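Courts and Public Life, Session 4: The Judge as Celebrity
Handout, 2018-08-26

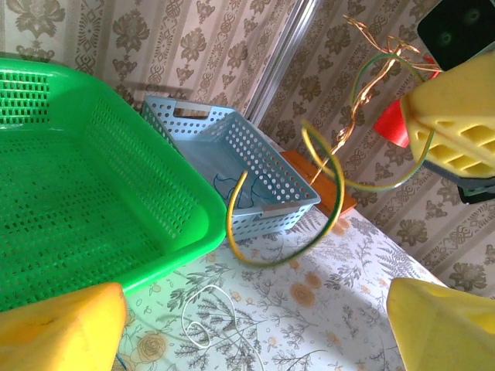 Drahomíra Říha objects that fame does a court no harm: people who know a judge's face will at least read the rulings. I doubt it. Ask someone with the judge's portrait on a mug to name one case, and see how long the silence lasts.

Reading for this session: Petrenko, chapter 2; the Aller lecture (first half only, the rest is anecdotes).

1. What the claim is
Public affection for one judge is said to raise trust in the whole court. The usual support is the Clistuvow survey. It had 107 respondents, 39 of whom dropped out before the second round in November. Look at who was left before you quote it.

2. Dissents
A dissent decides nothing on the day. Some are taken up by later courts or by lawmakers — most are not. Petrenko lists the ones that were and skips the rest, so her chapter reads like a winning streak.

3. Obituaries as sources
Useful for dates and for tone. Poor on law. "Trailblazer" tells you how the writer felt. Check every "landmark" against the ruling itself, including who wrote it and who merely signed.

For next time: take one obituary of a judge, mark each claim about influence, and find out whether any source is given. 300 words. Bring the ruling too, printed, with the page numbers left on.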